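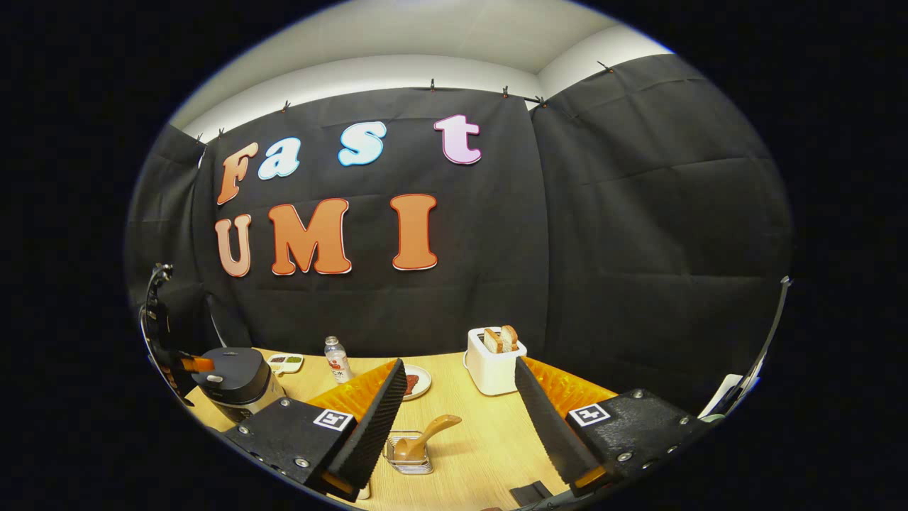
Janeteo tablet does not charge above 70 per cent

Asked in Tablets and Phones. 2,869 views

I have a Janeteo tablet with a Kurian charger, the one which was in the box. Until December it charged normally. Now it goes to 70 per cent and stays there the whole night. I have tried a second cable and I restarted it also, but the result is the same. It is still under guarantee for 6 months. Should I send it back, or is there a setting I have missed?

2 answers

Please look in Settings, then Battery, then Battery care. On my tablet this option was switched on after the update to version 7. It stops the charging early so that the battery will live longer. Switch it off, take out the cable and put it in again. If the option is already off, I would write to the shop where you bought it and attach a photo of the battery page. Keep the receipt.

Same problem with my Nomudia, it was the charger. Bought another one and ok now.

Comment from the asker: Thank you, Battery care was on. I have switched it off and it is at 76 now and still going up. I did not know that an update can change this.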